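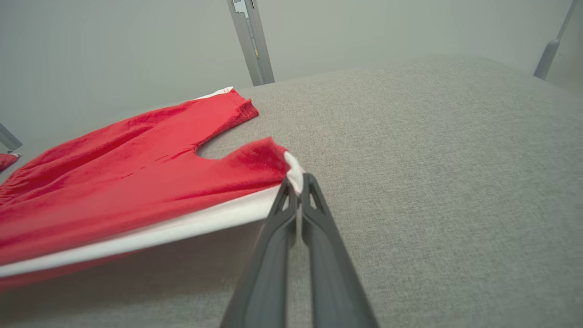 Do I need to know anything about robots to take part in the open day?

Anyone over 18 can join in, with or without a technical background. We'll teach you what you need in the first part of your session.

OK, now the longer version! I'm Jeanine De Graaf, I run the demo floor at Trelten in Lultham, and I'm looking for people to come to our November open day and help out with the laundry. We're opening up the folding lab on a Thursday, and I need up to 30 participants who will sit down with Ultix (our two-armed folding robot), guide it through some shirts, and then tell us what they thought of the whole thing.

Last time we did an open day it was mostly a show. People stood behind a rope, an engineer talked, the robot folded a towel, everybody clapped, and then they all ate the cookies and went home. It was nice, but the questions I got at the cookie table were so much better than anything we'd been asking ourselves in the lab that I begged to do it differently this year. One woman who had worked in a hotel laundry for most of her life told me we were starting a T-shirt from the wrong end. We tried it her way the following week and I've been wishing I'd gotten her phone number ever since. (If you're reading this, please call me!)

So this year there's still a demonstration you can just walk in and watch, no sign-up, bring the kids. But there's also the participant part, and that's what I'm recruiting for.

What you'll be doing

You get a 90-minute slot. The first bit is paperwork and a safety talk, which I promise to keep moving. After that you sit at the control station and practice with the grippers. You move a pair of handles, the arms move with you, and you squeeze to close the fingers. It's a strange feeling for the first few minutes and then your hands sort of get it. We start everybody on a washcloth. Once you can pick that up and put it down where you meant to, we switch to T-shirts.

T-shirts are where it gets interesting, and also where people start muttering. Finding one layer of cloth and pinching just that one is something your own fingers do all day without asking you. With two stiff robot fingers you have to think about where the edge is, how the fabric is lying, whether you've caught the sleeve too. Shirts with a lining or a second color on the inside are my favorites to hand out, as you can see right away which side you've grabbed.
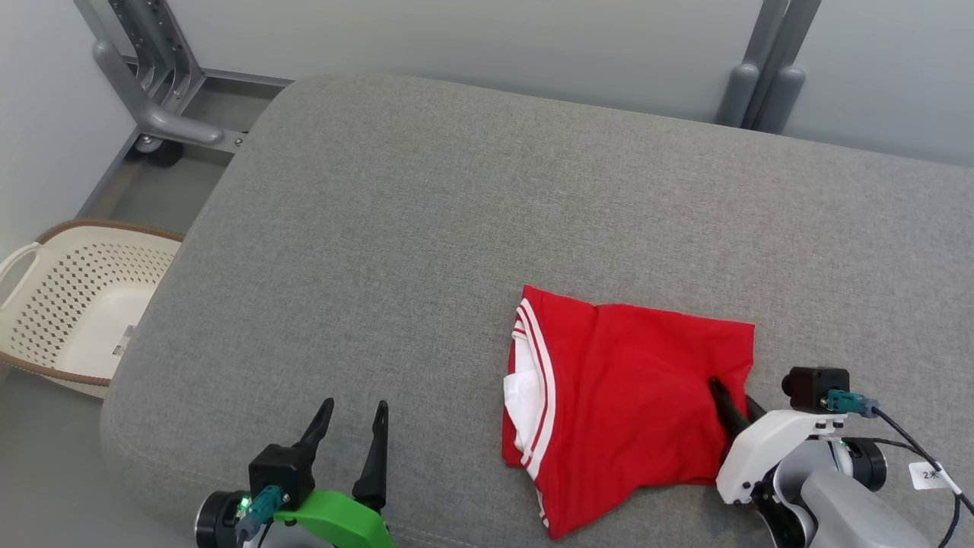
After the folding you'll have a sit-down chat with me or one of the engineers. I'll ask what felt easy, what drove you nuts, and whether you'd want a thing like this in your home or your workplace. You can say no. Plenty of folks do, and I write it all down just the same.

We record the arm movements and the camera views from each session, plus the notes from the chat. The cameras point at the work area, so it's your folding we're after and your face doesn't come into it. Right now we have 2,576 recorded folds from our own staff, and they all look like they were done by people who've been staring at the same pile of shirts for a year. I'd love some fresh hands in there. If you change your mind later, write to me and I'll have your session taken out.

Who I'm looking for

People who fold a lot of laundry! Parents, hotel and hospital staff, folks from the dry cleaner's, anybody who has ever worked retail and had to refold the same sweater table all day. I'd also really like to hear from people who hate folding and never do it. Left-handers, please sign up, we never get enough of you. If you're over 70, even better, I had hardly anybody in that group last time.

You need to be 18 or older and able to use both hands for the control handles. The chair goes up and down and there's plenty of room around the station, so a wheelchair is no problem. If you wear glasses, bring them. If you have a pacemaker or another implanted device, talk to me before you sign up so we can go over the equipment together.

No engineering students who only want to see the code, please. I say that with love. There will be a separate evening for you in the spring.

What you get

A gift card for your time, lunch or an afternoon snack depending on your slot, and a $10 voucher toward parking or the bus. You also get to watch Ultix do a shirt by itself, with the engineers standing by. Sometimes it does a lovely job and sometimes it makes a burrito. I can't tell you which one you'll get.

Where and when

We're in the Claeys Building, 257 Station Road, Lultham. Use the side entrance by the bike racks, the front doors stick when it's cold and the reception desk belongs to the accountants upstairs. The first slot starts at 9 a.m. and the last one at 5:30 p.m., so you can come after work. The walk-in demonstration runs at 11 a.m. and again at 4 p.m.

Wear whatever's comfortable, but skip the dangling bracelets and tie back long hair. You're welcome to bring one clean T-shirt of your own and try it on the robot. It won't get damaged in any way I've seen so far, but please don't bring the one you got married in.

How to sign up

Call the front desk at Trelten and ask for Jeanine, or stop by any weekday before 3 p.m. and fill out the card at the side entrance. I need your name, a phone number, which times work for you, and a line or two about how much laundry you do in a normal week. That last part isn't a test, it just helps me get a good mix in each time slot.

I'll call everyone back, including the people I can't fit in. If we fill up I'll start a waiting list, and somebody always comes down with a cold that week, so it's worth being on it. If you've signed up and can't make it, a quick call the day before is plenty.

One more thing, for anyone who came last year: the cookies will be back, and there will be more of the lemon ones.

Jeanine De Graaf
Demo floor, Trelten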